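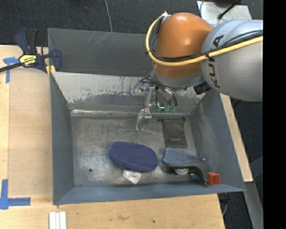
Debora Valentini wrote to ask whether the Nodimdale recipe cards could be used for a school cookbook, and whether the spelling had been cleaned up first. Yes to the cookbook, please do! And no to the spelling, which we left just as the cooks had it, "bisket" and "tomatos" and all.

Nodimdale Recipe Cards, data card

What you get
There are 552 handwritten recipe cards in the set, typed up one by one over a long winter at my kitchen table. Of those, 461 have a full list of ingredients. The rest are the kind of card that says "make as for plum, but with pears" and trusts you to know the plum one by heart.

Files
cards.csv -- one row per card, with title, ingredients, method and any notes in the margin
boxes.csv -- which recipe box each card came from (Garrido, Anitz or Zerovska, after the families who lent them)

Things to know
Oven heat is given in words on most of the older cards, so you'll meet "a quick oven" and "slow, slow" quite a lot. I haven't turned these into degrees. Blank cells mean the card was blank there -- a question mark means I couldn't read the writing, and there are 30 of those, mostly in the Anitz box, where somebody was fond of a very soft pencil.

The Zerovska titles keep their accents, so open the files as UTF-8.

Changes
February: fixed the doubled rows in the Garrido box and put back the missing half of the walnut cake.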